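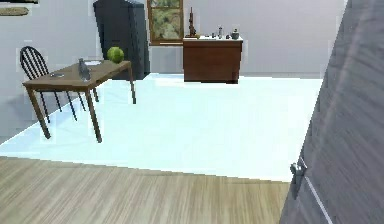

Filed under: Work diary

4th March

Door day again. I got in early and the overnight batch had stopped at run 22, with the log full of the same contact warning repeated until the file hit its size limit. I made coffee before reading any of it.

The task is simple to say. The robot starts in the hall, opens the door, goes in, picks up the bottle from the wooden table and takes it across to the white counter under the window. We call the room Buenaventura, after the street the old office was on. It has been in the simulator since August and most of the furniture has given us no trouble. The table is fine. The bottle fell through the tabletop for a while last fall but that was fixed. The door has never been fixed, only quieted down.

What happened in run 22 is that the fingers closed on the latch, the lever turned as it should, and then the arm kept pushing down past the end of its travel. The lever has a hard stop. The arm doesn't know about the stop and the force limit is supposed to take care of that. It didn't. The number went up and up, the solver gave out, and on the next step the door was somewhere under the floor and the arm was pointing at the ceiling with every joint at its limit.

In the simulator this costs a night. The reason I'm writing it down at length is that the same controller goes onto the Zatero arm at Altine next, and their door is a real one with people walking through it.

I spent the morning on the obvious things. The force limit in the config is 70. The limit in the log header is also 70. The readings from the wrist were more than that for a long stretch before the crash, so the check was either not running or not looking at the right thing. I wrote a small script to replay only the last part of the run and print both. The check was running. It was reading the wrist force after the filter, and the filter had been changed in the last Lolteck update to throw away anything it thinks is a spike. A hard push against a metal stop looks like a spike to it for the first moment, and after that it just holds the last good value. So the controller was told everything was calm the whole time it was leaning on the latch.

I didn't like finding that. I had installed the update myself and had read the notes. There is a line in them about "improved rejection of outliers" and I remember thinking good.

Went back through the older batches after lunch. 19 runs since the update show the held value at some point, nearly all of them at the latch and a couple when the arm brushed the edge of the rug mesh on the way in. They were marked as passes. The door opened, the bottle got to the counter, and the checker only looks at the end. Six of those went over the limit by enough that I would have hit the stop button if I had been standing next to it.

So the pass rate I reported last month is wrong, or at least it doesn't mean what I said it meant. I wrote to Altine and told them to hold the install. Kept it short. Said the force check can be blinded by the filter, that we have it reproduced, and that the arm should stay powered off and not just paused. They answered within the hour and asked if it could happen at a drawer too. I said yes, anything with a hard end to it. I hadn't thought about drawers until they asked.

Changes made today, so I have them in one place:

Raw wrist force now goes to the safety check directly. The filtered one is only used for control.

If the raw and filtered values disagree for longer than a few steps, the arm lets go and backs off.

The checker fails any run that goes over the limit, even if the bottle ends up in the right place.

I turned off the Lolteck filter completely for one run to see what it would do. The arm shook at the latch and let go early — ugly, but it let go. With the filter back on and the new check in place it touched the stop, released, tried again with less travel and got the door open. That was one run. I'm not going to call it fixed on one run.

Still open: the latch itself. The lever is small and the body around it is boxy, and the collision shape we use for it is just a single block, so part of the time the fingers are closing on something that isn't there. I think that is a separate problem and it may be why the arm pushes so hard to begin with. I have put it off twice. Also the rug edge.

Started the batch again before leaving, same seeds, with the log limit raised so it won't cut off in the middle. Stayed until it was past run 22. The door was still on its hinges. Left the monitor on and went home, picked up bread on the way, in bed late.

Contact the author | Copyright, all entries, no reposting without permission | Back to top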